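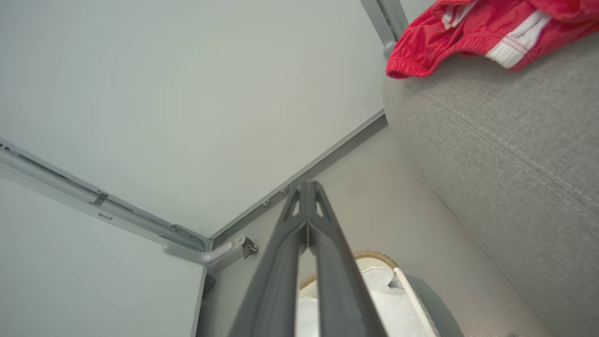
According to the reviewer from Gunn, a rule that cannot be checked by the person standing next to the arm should be taken out of the procedure. The comment was made on our first draft in May, and it changed the order of work for this project. The draft had 14 rules. Several of them, such as "operate at a safe speed," gave the operator no value to read and no action to take.

2. Revised Procedure

The Clikero project team rewrote each rule so that it names one action and one record. The rules apply to gripper work near household furniture, including panels, hinges and rails, where a finger may be caught between moving parts.

2.1 The operator shall keep the stop button within reach at all times.
2.2 No person shall place a hand between the gripper and a hinged part while the arm is powered.
2.3 Fingers shall be closed before the arm enters a corner or a gap.
2.4 Any contact that was not planned shall be entered in the log before the next run begins.

3. Trial Use

The revised rules were used at the Birkarthorpe and Marau sites. The logs cover 531 runs. Rule 2.4 was the hardest to apply, as operators at the two sites did not agree on what counted as contact. Marau recorded light touches against fabric and Birkarthorpe did not. The entries were therefore not combined.

4. Open Items

A shared definition of contact is needed before the logs can be compared. The wording of rule 2.3 for wide objects is still under review.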